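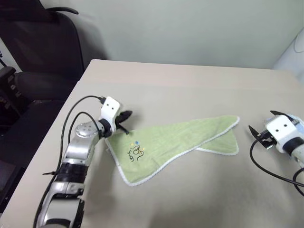 Un lecteur m'écrit que le nouveau clip de Plistumeo est trop long et que, sans les images, il aurait arrêté la chanson avant le deuxième refrain. Je le comprends un peu, mais je ne suis pas d'accord avec lui.

Le morceau s'appelle « Kurnenwood » et il dure presque sept minutes. C'est une reprise d'une vieille ballade du groupe Tveit, que j'ai découverte très tard, sur une cassette achetée en août dans une brocante. Dans la version d'origine il y a seulement une guitare et une voix très fatiguée. Plistumeo a gardé la fatigue – c'est le mot que je trouve – et il a ajouté un orgue qui entre seulement à la fin. J'ai attendu cet orgue comme on attend un train en retard.

Le clip est en ligne depuis hier et il avait 1 171 vues quand je l'ai regardé ce matin. Ce n'est pas beaucoup pour un groupe qui a rempli la salle de Dralldale, où entrent 800 personnes. Peut-être que les gens préfèrent leurs chansons rapides du premier disque. Moi aussi je les aimais bien, mais je ne les écoute plus.

L'album sort au printemps, en vinyle d'abord. Je vais le commander cette semaine, même si les frais de port sont un peu exagérés.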